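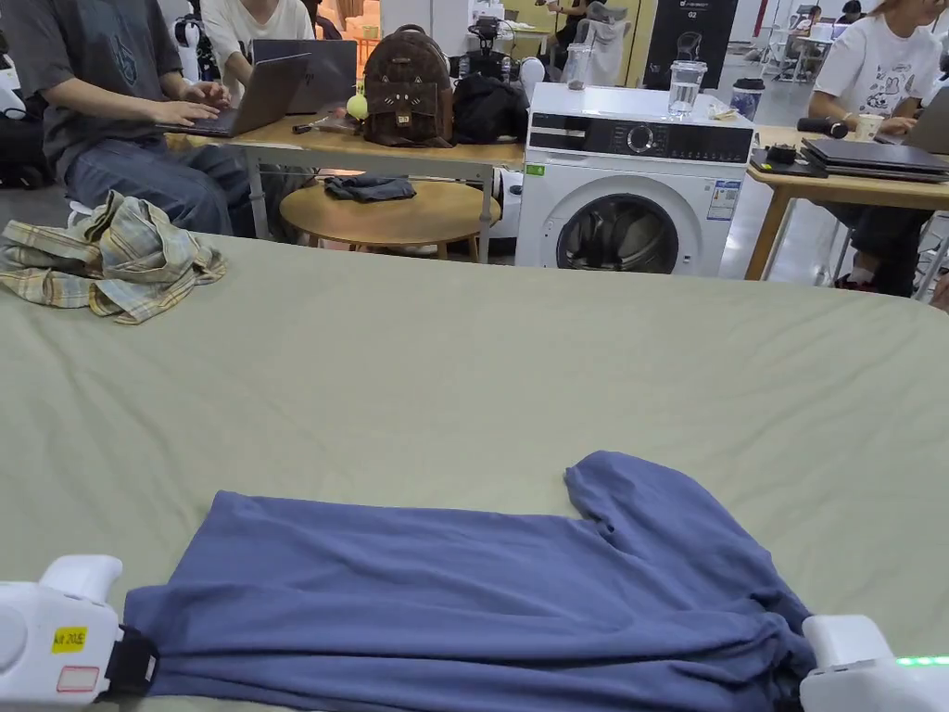

Peça azul de manga comprida na mesa de dobra.

Quem somos

A Oltness é uma lavandaria com uma sala de dobra e uma escola pequena lá dentro. Ensinamos pessoas adultas a lavar, secar, dobrar e guardar roupa. Sim, há quem pague por isso. Eu também estranhei quando a Nathalie Thibodeau me propôs a ideia, e continuo a desconfiar de metade do que se escreve sobre arrumação.

Convém dizer logo o que não vendemos. Não prometemos que uma gaveta em ordem lhe mude a vida. Não acreditamos que uma t-shirt dobrada em pé traga paz a quem quer que seja, nem falamos com as meias. Já lemos os livros todos, experimentámos os métodos em roupa de gente real, com botões partidos e colarinhos gastos, e a maior parte não aguenta duas semanas de uso. O que sobrou cabe numa folha e é isso que ensinamos.

A sala

Trabalhamos sobre uma superfície grande coberta com um lençol verde-sálvia. O lençol segura o tecido melhor do que um tampo nu e deixa ver os fios soltos e as nódoas que escaparam. Não é bonito e faz vincos, mas gostamos dele. A máquina de lavar, de carga frontal, fica mesmo ali, à vista de quem dobra, e as mesas de madeira à volta servem para quem quer adiantar trabalho ao computador. Muita gente traz o portátil e a mochila e passa cá a manhã.

Aos domingos estamos fechados. Perguntam-nos isto todas as semanas.

O que fazemos

O curso base tem 20 lugares e começa pelas camisas, que é onde quase toda a gente desiste. Abre-se a peça inteira na mesa, alisa-se do centro para fora, recolhe-se uma manga, depois a outra, e só então se pensa na dobra. Uma camisa de manga comprida mal esticada no início fica mal dobrada no fim, por muito jeito que se tenha nas mãos. As de xadrez ficam para a segunda aula: o padrão denuncia qualquer desvio e os alunos irritam-se.

Há também uma sessão sobre lençóis com elástico. Aviso já que não existe solução elegante - existe uma aceitável, e leva tempo a apanhar.

Quem não quer aprender pode simplesmente deixar a roupa. No último ano passaram pela mesa 1.180 sacos, dos quais 885 de clientes que já cá tinham vindo antes. Dou estes números porque mos pediram para a página; não sei se provam grande coisa. Talvez provem que a lavandaria mais próxima fica longe.

Sobre os produtos

Usamos o detergente Menon na roupa escura e o Trakano no resto. Nenhum dos dois faz milagres. Experimentámos durante uns meses a linha perfumada da Jullelico e deixámos de a comprar, porque cheirava muito e lavava o mesmo. Amaciador só a pedido, e perguntamos sempre duas vezes.

Quanto às etiquetas energéticas das máquinas, olhamos para elas como toda a gente, na loja. Depois de comprada a máquina, pesa mais na conta aquilo que se mete lá dentro e a temperatura que se escolhe. Quem lava três t-shirts a sessenta graus não poupa nada.

Quem está cá

A Nathalie dá as aulas e trata das inscrições. Aprendeu a dobrar num hotel com 400 quartos e não tem saudades.

O Slamet Subramaniam ocupa-se da lavagem e das nódoas. Se lhe disser que o vinagre tira tudo, ele ouve-o com educação e depois faz de outra maneira.

Eu escrevo esta página, faço as contas e dobro quando faltam mãos. Sou a mais lenta dos três.

Antes de se inscrever

Traga roupa sua, lavada e seca, de preferência a que costuma deixar em cima da cadeira. Peças novas não servem para praticar. Se ao fim da primeira aula achar que não aprendeu nada, devolvemos o dinheiro dessa aula. Em julho só há turmas de manhã, das nove ao meio-dia - à tarde a sala aquece demasiado.

As inscrições fazem-se ao balcão.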